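Every tester brochure now promises an 800-reading memory. I doubt many crews need 100.

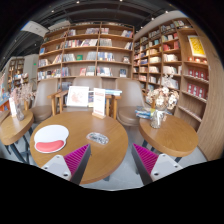

Kimham disagrees: stored readings settled a breaker dispute in June.

Fair, but a notebook would have too.

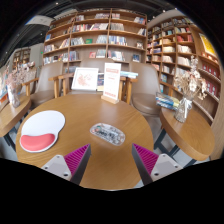 Grileck Substation Maintenance Group

The colour screen adds over 300 dollars.
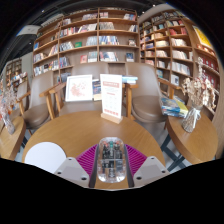
Leads matter more. A round wooden table is fine for reading the Olszewski manual, but bad clamps spoil any test.

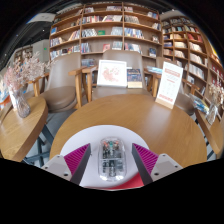 What I'd buy

A plain Grimau unit and decent cables.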